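Empty office, glass walls, wood-look floor – what would you do with it?
Home Workspaces > Rooms and Layouts

plolholm_edvin
We got the keys to our new place in Zivthorpe and I'm way too excited! There's a big room and a small one, and I want to plan both before a single desk goes in. White ceiling, glass wall, wood-look floor. The long light in the big room is the part I can't decide on. Keep it or swap it?
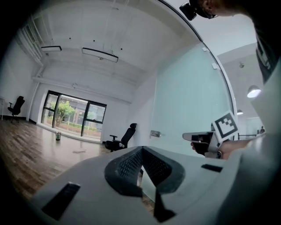 Reply 1 – renata_m
Keep it!! I worked under long ceiling lights like that for years and loved them. Spend the money on rugs, a big bare room echoes like crazy. Our felt panels cost 85 each and I'd buy them again tomorrow.

Reply 2 – teodorF
Disagree with Renata on the light. I'd go for floor lamps and leave the ceiling ones off most of the day. What's the small room like?

Reply 3 – plolholm_edvin
The small one is my favorite. Big window with dark frames, a green tree right outside and a brick-red building behind it. Mixed browns and greys in the floor. So far it has one office chair, and there's still a paint can over by the window.

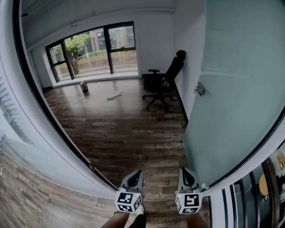 Reply 4 – rania_ns
Oh, that window! Desk sideways to it, please, so you get the tree without the glare. And I love the minty door.

Reply 5 – teodorF
Sideways is fine but I'd face the glass. Why have a tree and not look at it?

Reply 6 – renata_m
Is the chair staying? High mesh back and a headrest, I'd fight you for it.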